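**From:** Csaba Jakab
**To:** Skarnatik garment handling list
**Date:** 30 December 2024
**Subject:** Re: Recording rules for bedroom tasks, draft 2

Dear Rania, dear all,

thank you for reading the draft so carefully during the holidays. I answer your points in the order you wrote them, and after that I paste the new text for sections 3 to 6. Please excuse me if some sentences are stiff. I tried to write rules which can be understood in one way only, and in English this takes me some time.

Rania Bouazza wrote:

> Hello Csaba,
>
> I went through draft 2 with the recording people in Furnberg. In general they are happy that there will be one document and not four. My remarks:
>
> 1. Section 3 says "the surface must be prepared before the start." Prepared how? Two of our operators understood that the bed must be made flat and cleared, and they spent more time on the duvet than on the clothes.
>
> 2. The labels for the hands. We have "hold," "grip," "grasp" and "pinch," and I do not think any two annotators use them in the same way. Either we define them or we drop three of them.
>
> 3. When does an episode end? For folding I can accept "when the hands leave the garment," but for hangers this gives us very short episodes, when a person only lets go to turn the hanger.
>
> 4. I do not see anything about things in the room that can identify the family. Papers, photos, school names on clothes. I think this should be a rule and not a recommendation.
>
> 5. The limit of 300 seconds. Is it for one garment or for the whole pile?
>
> If we can agree on these, I would prefer to freeze the text before the next homes start. Changing the rules in the middle of the collection was quite painful in October and I would not like to repeat it.
>
> Best regards,
> Rania

**On point 1.** You are right and the sentence was bad. I had a test table in my mind when I wrote it. In a home the bed is soft, the duvet makes wrinkles, other clothes are lying there, and I want the policy to meet all of this in training. If we make every bed flat, then we will teach the robot only flat beds. So the new section 3 says that the operator must not tidy up for the recording. The only thing I ask to remove is what is dangerous or private.

There was a question from the Boros side if clutter makes the segmentation worse. It does, especially with dark clothes on top of dark clothes. But I looked at the rejected episodes, more than 500 of them, and clutter was not the common cause. Most were rejected for hands outside of the view or for missing start and end marks. I would first repair these.

**On point 2.** I agree, and I dropped three words. We keep "hold" for all contact which keeps or moves the garment, and next to it we write the kind of contact in a second field. The second field has the values "fingertips," "curled" and "flat hand." The two hands are always labeled separately, also when they seem to do the same work. With trousers it is very usual that one hand pinches the fabric at one side of the leg openings and the other hand has the fingers curled over the cloth at the opposite side. If we write one label for both hands, this difference is lost, and for a two-finger gripper it is exactly the difference that matters.

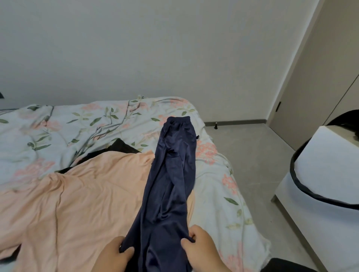 The third field is the place on the garment. I propose to use the names that a tailor would use and not left and right, since left and right change when the garment is turned over. For trousers: waistband, crotch, knee, leg opening. For tops: collar or hood, shoulder, sleeve end, side seam, hem. If the annotator is not sure, the value is "other," and this is no shame. I prefer an honest "other" to a guessed "knee."

**On point 3.** Here I changed my opinion two times. The end should depend on the task and not on the hands. I wrote an end state for each task in section 5. A short release is allowed inside of an episode.

**On point 4.** Fully agreed, it is now a "must." I also added that the operator checks before the recording and the reviewer checks after it, and that they should be two different persons. Printed logos and the small text on zippers, tags and similar parts can stay when they say nothing about the family. Names of schools and clubs, name labels sewn in the collar, and team shirts with a surname must be taken out of the pile.

**On point 5.** The limit is for one garment. For the pile there is no limit, but the recording must be divided in episodes. I wrote it in the section 5 now.

Here comes the text. The words "must," "should" and "may" have the same meaning as in section 1.

---

## 3. Room and surface

3.1 The task must be recorded on the surface where the household normally does it. If this is the bed, it is recorded on the bed.

3.2 The operator must not smooth the duvet, cover a pattern, or sort the clothes in advance for the recording. Patterned bedding is allowed.

3.3 Other garments may stay on the surface, also under or next to the garment being handled. The session sheet should say if the pile was put there by the operator or found there.

3.4 The light in the room should stay the same during one episode. Curtains may be open or closed. If there is a window in the view, exposure must be locked before the start.

3.5 Papers, framed photos, screens and medicine must be out of the view before the start. Clothes which carry a personal name, a school or a club must be removed from the pile.

3.6 No second person and no pet may be in the room during the recording. If one comes in, the operator stops and the episode is marked as void. It must not be repaired by cutting.

## 4. Hands and camera

4.1 Both hands must be in view at the start mark and at the end mark. Between the marks a hand may leave the view for a short moment, for example to reach another garment.

4.2 Sleeves should be pushed up so that the wrist can be seen. Rings and watches should be taken off. A wedding ring may stay on if the operator prefers.

4.3 The head camera must be tilted so that the near edge of the work surface is at or under the lower border of the view. The operator checks this in the normal working posture and not while standing straight.

4.4 The operator should work at the usual speed. Please do not work slowly "for the robot." Slow demonstrations were the second most frequent comment from the training side, and they cannot be corrected afterwards.

4.5 Speaking is allowed but audio must be deleted at the site, before upload.

## 5. Tasks and end states

5.1 One episode is one garment and one task. The limit is 300 seconds for one garment. An episode that goes over the limit must not be thrown away. It is marked "long" and kept.

5.2 **Lay out.** The garment is taken from the pile and spread on the surface. End state: the garment lies free, no hand touches it, and the main parts can be seen.

5.3 **Fold.** The garment is folded in the way that the operator folds at home. No folding style is prescribed. End state: the folded garment lies where the operator wants it and no hand touches it. For trousers, putting one leg on the other already belongs to the fold and not to the layout.

5.4 **Put on a hanger.** The garment may lie flat or be held in the air, and the session sheet says which. Any hanger which belongs to the household may be used, including children's hangers and hangers with an unusual form. The hanger must be written with its material and its shape, and not only with "hanger." When the garment has a hood or a drawstring, the hood should be left as it is found. One hand will usually keep the neck open while the other pushes the lower part of the hanger in, and both contacts are labeled according to point 2 of the label guide. End state: both shoulders are supported by the hanger and the hook is free. Letting go in order to turn the hanger does not end the episode.
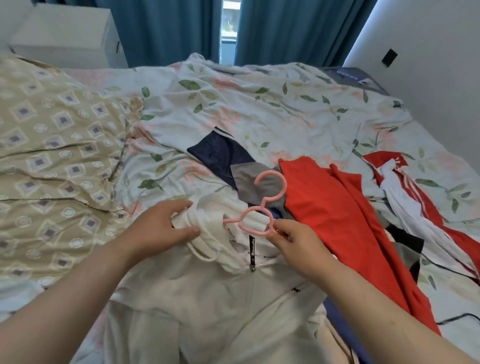 5.5 **Close.** Zippers and buttons are a separate task. If the operator closes a zipper before hanging, this is one "close" episode and then one "hanger" episode.

5.6 **Failed attempts.** If the garment slips or the fold opens, the operator continues and tries again without comment. The annotator marks the beginning of every new attempt. Failed attempts must stay in the data.

## 6. Review

6.1 Each session is reviewed by a person who did not record it. The reviewer uses the list in Annex B and signs with initials.

6.2 An episode may be rejected only for a reason that is in the list. "Not nice" is not a reason.

6.3 A household may withdraw at any time before the freeze of a release. The site must be able to find all episodes of this household from the session number alone, without opening the videos.

---

Two things are still open for me.

The first is the old material. There are 3,225 episodes from 65 homes which were recorded before draft 2, and the end marks of the hanger task are not compatible with 5.4. I see two ways. We can annotate only the hanger episodes again, or we can publish the old part as a separate release with the old rules attached to it. I prefer the second way. The people at Stilivell asked for the first and offered to do a part of the work, so I would like to hear from them on the list how much they can take.

The second is 4.2, the wrist. In Furnberg the rooms are cold in winter, and some operators do not like to work with bare arms. I wrote "should" for this reason. If the hand tracking really needs the wrist, somebody from the tracking group must tell me, and then it becomes "must" and we heat the rooms.

Rania, could you please look once more at 5.4 and 5.6 with your annotators, and send me the places where two of them read it differently? I do not need corrections of my English in this round, only of the meaning. Annex B I will send separately, it still has the old numbering.

With best wishes for the new year,
Csaba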